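Indura Hand-Teach Kit: our review after 60 hours in the kitchen

Reviewed by Noeline Pirihi
January 31, 2019

I've wanted one of these since Zahira Sembiring let me have a go on hers last September, and I've barely put it down since it arrived. If you've only ever taught an arm by typing waypoints into a laptop, or by shoving it about in gravity mode and trying to keep your own elbows out of the way, the Indura is a joy. You hold a light handle with a trigger under your index finger, you move, and the arm moves with you. Squeeze and the fingers close. That's the whole lesson, and my neighbour's teenager had the hang of it before I'd finished making the tea!

What you get for $1,467: the handle, a wall-wart power supply, a puck that sits on the bench and tracks the handle, a foot pedal, the wrist camera bracket, and a licence for the recording software. You don't get an arm or a gripper. Ours is a secondhand Hesberg and it paired first go, though I did have to update the firmware, and the download page is a bit of a rabbit warren.

The pedal is my favourite part. Foot down, you're recording. Foot up, you've stopped, and a double tap bins the take. When you've just nudged the sugar off the counter for the third time running, that double tap is very satisfying. Older kits had me reaching for a keyboard with one hand while the other was still driving the arm, and I lost plenty of decent takes to a wobble right at the end.

Lag is small enough that I forget it's there. On the wired connection I can sneak up on the edge of a saucer and feel properly in charge. Over wi-fi it gets a little mushy, particularly when someone's streaming the cricket in the next room, so run the cable if you can. There's a scaling dial too (I'd call it essential) that shrinks your hand movements down to the arm. At full scale it's great fun and slightly alarming. At half, you can do fiddly work all arvo without your shoulder complaining.

We've been doing kitchen jobs, mostly picking things up and putting them away. Cups are easy. Plates are fine once you learn to come in from the side. Spoons are the ones that made me a better teacher – they're thin, they roll, and you need to decide early whether you're going for the bowl or the handle. My first batch of spoon takes was all over the shop as I kept changing my mind halfway down. Now I open the fingers wide, line up over the spot I want, have a tiny pause and then commit. The policy we trained on the second batch was miles better than the one from the first.
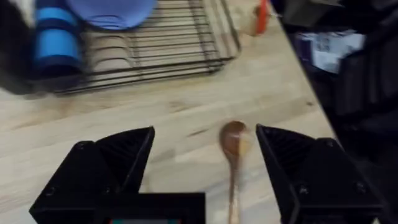
The playback software deserves a mention as well. It lays the takes out in a strip, you scrub through with the arrow keys, and you can trim the dithering off the front of each one. I got through 200 takes in an evening with the heater on and a packet of bikkies. Labels are typed in by hand, which gets old, and I'd love a way to copy one across a whole session. Telma Orellana on the Wamis forum has written a little script for it and very kindly shares it with anyone who asks.

Grumbles? The handle's rubber grip picks up flour like you wouldn't believe. The trigger has a slight dead spot at the start of its travel, and lefties have to swap it over with a hex key that isn't in the box. The printed manual is 15 pages long and most of that is safety notices in different languages, so go straight to the videos.

Even so, I'd buy it again tomorrow. I've shown more people how to teach a robot in the past few weeks than in the two years before that, and every one of them has wanted another turn – my mum included.

Rating: 4.5 out of 5

Next review: the Okoro tabletop arm, once it clears customs.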